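The Second Hand

Monday, 31/01/2022, and I was sitting in the car park at Gidesley with a sandwich on my knee and a spreadsheet on my phone, trying to make 1,334 go into 500. I'd been at it since half past eight. If you've never had to buy a robot on somebody else's money, let me tell you, it's mostly this. Sandwiches and sums.

Kojo Alhassan had sent the quote through on the Friday, very late, with a cheerful little note at the bottom saying the price was good for 40 days. Kojo sold for Bukley and he was the nicest man you could wish to buy anything from, and I had learned to be frightened of him. Hands, the quote said. Pair, black, with fitting. Then a line for fingertips, which we'd not asked for, and that was the 1,334. Our money for what the form called sundries was 500, and it had to last till the end of March.

"You don't buy a hand and no fingertips," Kojo said when I rang him. "They wear! They're like brake pads."

"Then why aren't they in with the hand?"

"Are brake pads in with the car?"

I said yes, they were, the first lot were, and he went quiet and I could hear him typing.

Upstairs Naa Odoi was in a mood because the tape had lifted again. She had her own way of marking out a table and didn't like being asked about it. Mawuli Gyamfi was on the floor with a torch in his teeth, following a cable to wherever it went. I stepped over him and told them both the number.

"So we have one hand," said Naa.

"We can't have one hand. Sharon's told them two."

Sharon Mwakyusa had told them two back in November, in front of everybody at Hastport, with a slide. I'd been at the back eating the biscuits. She'd said two arms, two hands, small household objects, ready by spring, and people had clapped, and I remember thinking, well, that's the hands spent, what about everything else? Tables. Leads. Someone to be in the room at night. I had written "everything else" on my pad and underlined it, which is about as much planning as I did that year.

Mawuli took the torch out. "Ask Obed," he said.

I didn't want to ask Obed. Obed Ayaaba and I had fallen out over a van (I was right about the van), and for two years we'd only ever written to each other through other people. But Obed ran stores over at the Ackah building, and Obed never threw a thing away. If there was a box of fingertips anywhere this side of the river he'd be sitting on it.

So I went. I took him the other half of the sandwich, wrapped up in its paper, and I put it on his counter like a hostage payment.

"Is this about the van?" he said.

"It's about fingertips."

He looked at the sandwich for ages. Then he went in the back and was gone long enough for me to read every notice on his wall, including the one about vans, and he came out with a shoebox. Three sets, still in their bags. Left over from the job before the job before ours, same maker, same fit.

"What do I owe you?"

"Charge code," said Obed. "And say it."

"Say what?"

"You know what."

I looked at those little bags. I thought about Sharon's slide, and Kojo's 40 days, and Naa up there on her knees with the tape. I was right about the van, I'd like that written down somewhere.

"You were right about the van," I said.

He pushed the shoebox over. He'd already started on the sandwich by the time I got to the door, and he called after me that it wanted pickle, and I called back that it always had, he used to make them for me, and then neither of us knew what to do with that so I went down the stairs a bit fast.

I rang Kojo from the car and told him to take the line off. He was very good about it. He asked if we'd thought about spare wrists.

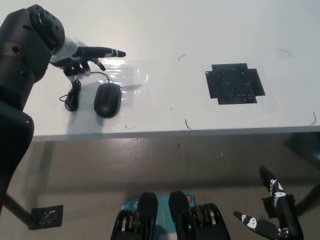 I said how much is a wrist, Kojo, and got the pen out again, and he said hang on, he'd just need to ask somebody. I was still holding when Naa came down and knocked on the car window wanting to know where I'd put the good scissors.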